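3.2 Workplace noise and recall of written safety instructions

The field survey covered two sites, a packaging plant in Flundbridge and a parts depot in Cedton. A total of 372 employees received the Eichhorn questionnaire, and 200 returned it complete by the closing date of 2/1/08. Respondents read a one-page instruction sheet at their usual station and answered 10 recall items after a filled delay. Sound levels were logged at each station during reading. Sheets read during shift changes were excluded from the analysis – speech from passing staff could not be separated from machine noise in the logs.
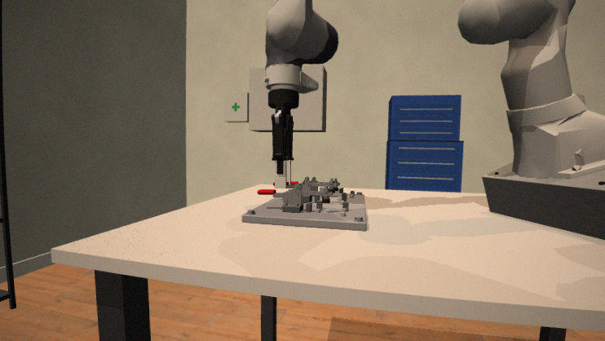
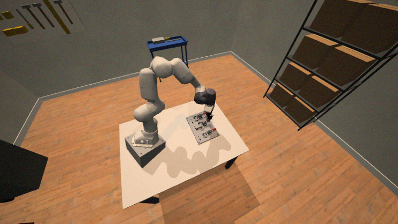 Figure 4. Rendered work areas, each with an arm and a downward-pointing gripper.

Does the effect of noise depend on the length of the instruction? Recall of short sentences was nearly unchanged across noise levels, while recall of sentences with two or more clauses fell as the level rose.

The same pattern appeared at both sites and held when years of service was entered as a covariate. A follow-up in July used the Vomholm version of the sheet, in which long sentences were divided and conditions were placed before actions. Of the original respondents, 58 took part. Their scores on the divided sentences did not differ reliably between quiet and noisy stations. The follow-up group was self-selected – its members had slightly higher scores in the first survey – and the comparison should be read with that in mind.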